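Project Report: What the House Uses While Everyone Sleeps
Standby electricity in two shared student houses
Submitted 23 Aug 2019

Background

I should say first that this project began with an electric bill and a mild disagreement. Four of us had moved into Hilard House at the start of the term, and when the first bill arrived we all had a theory. One housemate was sure it was the long showers, another blamed the oven (we do bake a lot, I admit it), and I had read somewhere that things plugged in and doing nothing can still draw power all night long. Since I needed a topic for the summer course anyway, I decided to find out whether my theory held any water, and I ended up enjoying the work far more than I expected to!

The words people use for this are standby power, phantom load or, my favorite, vampire power. They all mean the electricity that an appliance takes when it is switched off at its own button but still connected to the wall. Clocks on ovens, little red lights on televisions and boxes that wait for a remote control are the usual suspects.

My question was a small one. How much electricity do two ordinary shared houses use during the quiet hours, and which things are using it? I left refrigerators out completely, because they are supposed to run at night and I didn't want them drowning out everything else.

The two houses

Hilard House is an older place with high ceilings and very few outlets, which means every room has grown its own little family of power strips and extension cords. Gralard House is a few blocks away on Mwaipopo Street and was rewired not long before the current group moved in. The people there kindly let me come and go with my meters for the whole study, and they fed me more than once, so I owe them a proper thank you here.

The houses have the same number of bedrooms and the tenants keep similar hours, but their habits are quite different. At Hilard things are left plugged in forever. At Gralard there is a housemate who walks through the downstairs rooms at bedtime switching things off at the wall, and has done so since long before I turned up with a clipboard.

How I measured

I used plug-in energy meters from a kit called Skaduditz, which our department lends out. Each meter goes between the outlet and the appliance and keeps a running total. I wrote down every reading at bedtime and again first thing in the morning, before anyone had made coffee, and I repeated this for each outlet until the totals settled down.

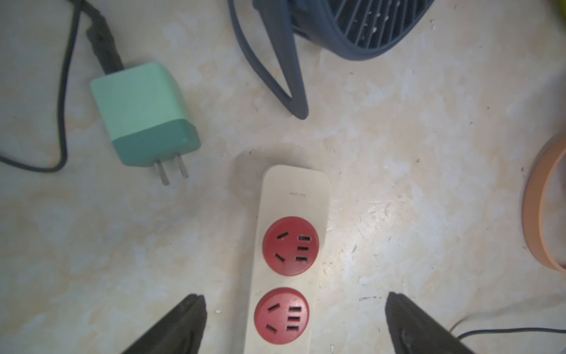

Power strips needed some thought. When a meter sits at the wall, it reads everything on the strip as one lump, and you can't tell the television from the lamp beside it. So for every strip I took one reading of the whole thing and then went through it one plug at a time. A phone charger was a good item to practice on. With its prongs out in the open, like the mint green and teal one over a strip with red sockets, it can't draw anything at all, and that gave me a clean zero to start from. Then I took a reading with the charger plugged in and no phone attached, and another with a phone charging, and wrote all three in the same row of my notebook so I wouldn't mix them up later.

I did mix them up later, once, and had to repeat a whole evening at Gralard. My advice to anyone doing this next year is to label the meters with masking tape and a thick marker before leaving campus, and to put the room name on the tape as well. Meters move. People need the outlet for a hair dryer, put the meter back somewhere else, and forget to mention it.

My meters have one real limitation. They don't show very small loads well, so anything under 2 watts flickers between a number and nothing. I wrote those down as "small" and didn't try to rank them against each other.

What I found

Over the full study, the quiet-hours total came to 1,223 watt-hours at Hilard and 900 watt-hours at Gralard. I had hoped for a bigger gap, if I'm being truthful, given how proud the Gralard household is of its bedtime round. There is a difference, though, and it went the way I expected.

The biggest single item at Hilard was the cable box in the living room, which used 300 watt-hours all by itself while the television next to it sat dark. We had never thought about it, because it makes no noise and its light faces the wall. The old stereo was second, and after that came the printer in the upstairs hall, which I don't believe anybody had printed with since October of the year before.

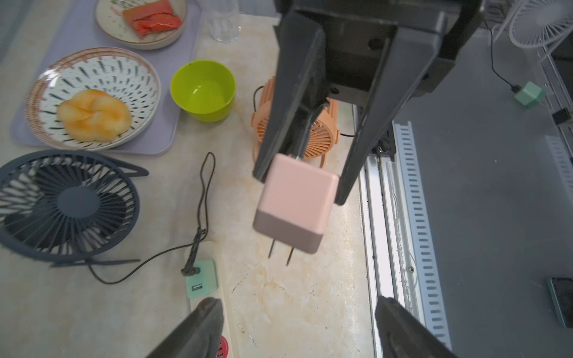
At Gralard the pattern was a good deal flatter. No one item stood out, and most of what was left over came from things the bedtime round doesn't reach, such as the internet router and the clock on the stove. The router surprised a few people when I showed them the notebook, but it is working all night in the ordinary way, passing messages to sleeping phones, so I'm not sure it is fair to call it a vampire. I kept it in the total and marked it with a star.

Phone chargers, which were what everyone asked me about first, turned out to be very modest. Plugged in without a phone, every one of them fell into my "small" category. I don't want to tell people to stop unplugging them if they like doing it, but it would take a great many chargers to catch up with that cable box.

The conversations were as useful to me as the readings. People were very willing to change a habit when the thing was easy to reach, and not at all willing when it meant crawling behind a sofa. At Hilard we moved the living room strip up onto the shelf, where its switch is beside your hand as you turn out the lamp, and it has been switched off on most nights since. I'd like to have measured that properly, but the meters were due back.
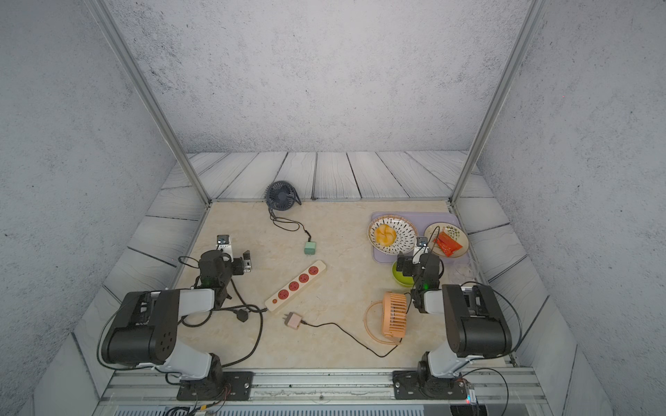 Problems and things I would change

The study was short, and two houses can't stand in for all student housing. Summer is also a strange time to measure, with people away visiting family and fans running late into the night. I left the fans out whenever someone told me one had been on, but I was relying on memory (theirs and mine), and a simple sign-up sheet on the fridge would have done the job better.

I would also start with one night of readings before telling anybody what I was looking for. By the second evening both households had become very well behaved, and the stereo at Hilard was mysteriously unplugged twice.

Next steps

I have asked to borrow the Skaduditz kit again in the winter, when the heaters and the extra lamps come out. The Gralard household has agreed to take part a second time, and has asked whether I could bring a meter for the electric blanket.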